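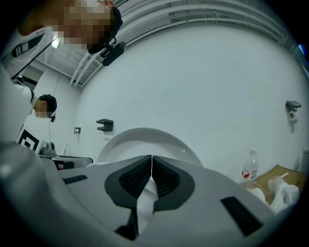
4장. 변기 시트 점검 및 일상 청소

본 장은 Gidbridge 양변기의 시트, 뚜껑, 도기 외면 및 볼 내부를 점검하고 청소하는 절차를 다룹니다. 급수 밸브와 탱크 내부 부품은 5장을 참조하십시오. Sudlow 시트를 별도로 장착한 경우에도 절차는 동일하며, 힌지 분리 방법만 4.5항을 따릅니다.

4.1 준비물

중성세제 희석액을 담은 분무 용기
부드러운 천(볼 내부용과 시트용을 구분)
손잡이가 있는 변기 솔
방수 장갑
십자 드라이버
마른 수건

주의: 염산계 세정제, 염소계 표백제, 시너, 연마제가 든 분말 세제는 시트에 사용하지 마십시오. 변색과 균열의 원인이 됩니다. 서로 다른 세정제를 섞으면 유해 가스가 발생할 수 있습니다.

4.2 작업 전 확인

1. 환기구 또는 창문을 엽니다.
2. 전동 시트가 장착된 제품은 전원 플러그를 뽑습니다. 젖은 손으로 플러그를 만지지 마십시오.
3. 바닥의 전선과 멀티탭을 물이 튀지 않는 위치로 옮깁니다.
4. 중성세제 30 mL를 물에 풀어 분무 용기에 담습니다. 물의 양은 세제 용기의 표시를 따릅니다.
5. 변기 주변의 물품을 치우고 작업자가 앞과 옆에서 접근할 수 있는 공간을 확보합니다.

참고: 교육실이나 전시 공간처럼 급배수가 연결되지 않은 곳에 둔 제품은 물을 붓지 말고 젖은 천으로만 닦습니다. 이 경우 4.4항의 5번과 6번은 생략합니다.

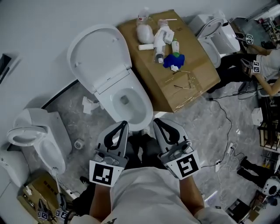

청소 용품은 작업자의 손이 닿는 변기 옆에 두되, 도기 윗면이나 닫힌 뚜껑 위에는 올려놓지 않습니다. 전용 작업대가 없으면 종이 상자를 눕혀 대용할 수 있으며, 변기 오른쪽에 눕힌 상자 위에 분무 용기와 파란색 천을 둔 배치가 이에 해당합니다. 안경이나 음료병 등 개인 물품은 청소 용품과 분리하여 보관하십시오. 종이 상자는 물에 젖으면 강도가 떨어지므로 물통처럼 무거운 용기는 바닥에 둡니다.

4.3 시트 및 뚜껑 점검

1. 뚜껑을 끝까지 올려 세웁니다. 손을 뗀 상태에서 스스로 넘어지면 힌지를 점검합니다.
2. 시트를 올리고 밑면의 완충 고무를 확인합니다. 빠지거나 눌린 것은 교체합니다.
3. 시트를 내리고 좌우로 가볍게 밀어 봅니다. 유격이 2 mm를 넘으면 고정 볼트를 조입니다.
4. 시트 윗면과 안쪽 가장자리에 금이 있는지 손끝으로 확인합니다. 금이 있는 시트는 사용을 중지합니다.
5. 완충식 힌지는 뚜껑을 중간 위치에서 놓아 천천히 내려오는지 확인합니다. 손으로 눌러 강제로 닫지 마십시오.

4.4 청소

1. 시트용 천에 희석액을 분무합니다. 전동 시트에는 직접 분무하지 않습니다.
2. 뚜껑 바깥면, 뚜껑 안쪽면, 시트 윗면, 시트 밑면의 순서로 닦습니다.
3. 힌지 주변은 천을 좁게 접어 닦습니다. 틈새의 오염물은 나무 막대 끝에 천을 감아 제거할 수 있습니다. 금속 도구는 도기 표면을 손상시키므로 사용하지 마십시오.
4. 도기 외면은 위에서 아래로 닦고, 바닥과 만나는 실리콘 부위는 문지르지 말고 눌러 닦습니다.
5. 볼 내부에 희석액을 분무하고 약 18분간 둡니다. 테두리 아래와 배수구 입구를 솔로 닦습니다.
6. 물을 내려 헹굽니다. 세제 거품이 남아 있으면 한 번 더 헹굽니다.
7. 마른 수건으로 시트와 힌지의 물기를 제거합니다.
8. 뚜껑을 올려 둔 상태로 건조한 뒤 전원 플러그를 연결합니다.

주의: 볼 내부에 100 °C에 가까운 끓는 물을 붓지 마십시오. 급격한 온도 변화로 도기가 파손될 수 있습니다.

참고: 대리석 무늬 타일 바닥에서는 물방울이 잘 보이지 않을 수 있습니다. 작업 후 변기 둘레의 바닥까지 닦으십시오.

4.5 시트 분리 및 재장착

1. 뚜껑과 시트를 함께 닫습니다.
2. 힌지 뒤쪽의 볼트 덮개를 엽니다. Sudlow 시트는 덮개 대신 측면의 분리 단추를 누릅니다.
3. 볼트 아래의 너트를 손으로 잡고 드라이버로 볼트를 풉니다.
4. 시트를 수직으로 들어 올립니다. 분리한 시트는 평평한 면에 윗면이 위로 향하도록 둡니다.
5. 고정 구멍 주변의 물때를 닦고 완전히 말립니다.
6. 시트를 다시 올려 좌우 중심을 맞춘 다음 양쪽 볼트를 번갈아 조입니다.
7. 4.3항의 3번을 다시 실시합니다.

주의: 전동 공구로 볼트를 조이지 마십시오. 과도한 조임으로 도기 구멍이 깨진 경우는 보증 대상에서 제외됩니다.

교체용 완충 고무와 고정 볼트의 부품 번호는 부록 B에 있습니다. 볼트는 좌우 한 벌 단위로 공급됩니다.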